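Home Days Out Food Factories Archive Contact

So I finally got myself to the open day at Ahonen, the tableware people, and what a nice way to spend a Friday off! I'd been meaning to go since September, when my friend Marta Sirko sent me the link and said there'd be free cake (there was, lemon, and I had 2 slices).

It's a bigger place than it looks from the road. You start in the shop, where the Prireo mugs live, and I had a good long dither over a speckled one. Then it's through to the glazing hall, which was noisy and warm and smelled a bit like wet pavement. The woman on the kiln told us they'd turned out 100 test tiles for one shade of blue and binned all but five. I'd have kept the lot.

Upstairs was my favourite bit, the Piseo room, where the plates get tried out with proper food on them. I could have stayed all afternoon. They had them down the middle of a long table, white, blue and a pale minty green, and the blue one had a sandwich on it, white bread with lettuce poking out of the sides, which made me hungry all over again.

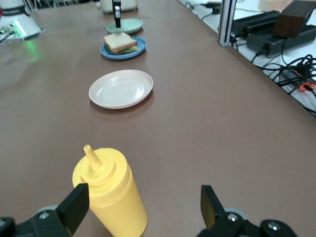
I'm torn on the colours, I must say. Marta is firmly a white plate person, but I do think blue makes plain old bread look cheerful, and the green would be lovely with a boiled egg and soldiers. The rim on the white is nice and wide too, so there's somewhere to put your crusts!

Tickets were £9 and you get that back if you buy anything from the Mustolik range, so of course I came home with a gravy boat. Parking is round the back, next to the bottle bank.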